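Removing Sliver Polygons After an Overlay

Overlaying two polygon layers digitized from different sources nearly always produces slivers: long, thin polygons along boundaries that should match but don't. The steps below find them with an attribute expression and merge them into a neighbor. The worked data is the Kelten parcel layer intersected with the Bidier land cover layer. The menu names are those of QGIS; other desktop packages have similar tools under other names.

Before you start

Both layers must be in the same projected coordinate system, with meters as the unit. Area and perimeter values computed in degrees are of no use here. If one layer is in a geographic system, reproject it to a new file. Changing the layer's assigned CRS in the properties dialog does not reproject anything.

Work on a copy. The merge step discards attribute values and cannot be reversed once the output has been saved over the source.

Step 1. Repair the inputs

Run Fix Geometries on each layer before the overlay. Self-intersections and duplicate vertices can stop the Intersection tool or cause it to skip features. Compare the feature counts before and after. If the count drops, open the log and look up the missing IDs.

Step 2. Run the overlay

Run Intersection with parcels as the input and land cover as the overlay. Keep the parcel ID and the cover class, and drop the other fields. The Kelten output had 3217 features.
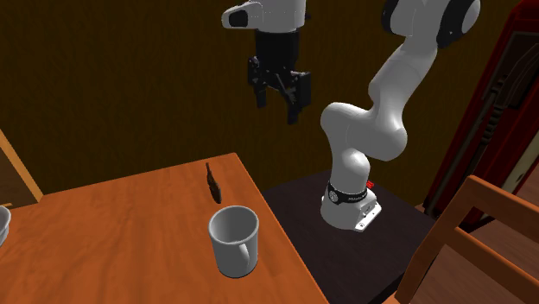
Step 3. Convert to single parts

Run Multipart to Singleparts on the output. Intersection can return one multipart feature that holds a valid polygon and several slivers sharing the same pair of attributes. Measured together, they look like one large feature and the slivers will not be selected.

After this step the parcel ID is no longer unique. Add a new integer field, part_id, and fill it with @row_number in the field calculator. The later steps refer to part_id only.

Step 4. Add a width measure

Area alone is a poor test, because a small garden plot and a long sliver can have the same area. Add a decimal field named mwidth and calculate it:

2 * area($geometry) / perimeter($geometry)

For a long strip the result is close to the width of the strip in meters. For a square it is half the side length. Holes add to the perimeter and lower the value, so check any large polygon with a low mwidth by hand.

Use area() and perimeter() as written. The $area and $perimeter variables follow the project ellipsoid settings and may give slightly different numbers on another machine.

Step 5. Select the slivers

Open Select by Expression and enter:

"mwidth" < 2 AND area($geometry) < 600

The first condition picks out thin shapes. The second protects real features that happen to be narrow, such as footpaths and drainage strips. A square with a side under 4 meters also meets both conditions. In the Kelten data these were corner fragments and were safe to merge.

Sort the selection by area, largest first, and zoom to the top of the list. If real features appear there, lower the area limit and select again. Do not raise the width limit to catch a few stragglers; edit those by hand.
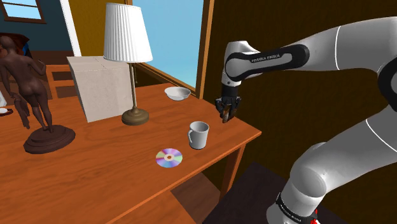

Wrist and gripper, pointing down above the table.

Step 6. Protect the parcel boundary

Eliminate Selected Polygons merges each selected feature into an adjacent one, whatever parcel that neighbor belongs to. If parcel lines are the legal reference, a sliver must not cross them. There are two ways to handle this:

- Split the layer by parcel ID, run the tool on each part in batch mode, and merge the results.
- Run the tool on the whole layer, then clip the result against the original parcels and check the areas.

The first is slower and gives the cleaner result. It was used for the Setiawan tiles, where parcels are small and share many short edges.

Step 7. Merge

Run Eliminate Selected Polygons with the option set to Largest Common Boundary. Largest Area tends to pull slivers into roads and water. The merged feature keeps the attributes of the neighbor. A selected polygon with no neighbor in the layer is left unchanged.

Step 8. Check the result

Recalculate mwidth and repeat the selection from Step 5. Remaining features are isolated pieces or clusters of slivers that touch only each other. Run the merge once more for the clusters.

Finally, sum the area per parcel ID and compare it with the source layer. The totals should match within rounding wherever land cover is complete. In the Rerum district it is not, and the parcels along the shoreline will come up short.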